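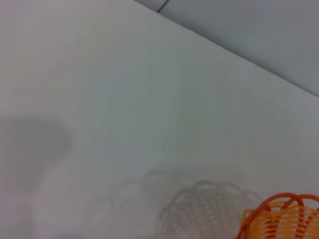

Reference > Road safety > Dorby Tunnel crash

By Shona Hoani, August 2025

The Dorby Tunnel crash was a collision between a Grurnetti delivery van and the toll barrier at the north end of the tunnel, in January. I drove through that tunnel for years, so I'll admit I find this one fascinating! The van skidded 42 meters before it stopped, and eight cars behind it were damaged — mostly bumpers and lights. The driver had a broken wrist. The tunnel reopened the next morning, with a lower speed limit that's still there.

We use cookies to remember your settings. Accept | Manage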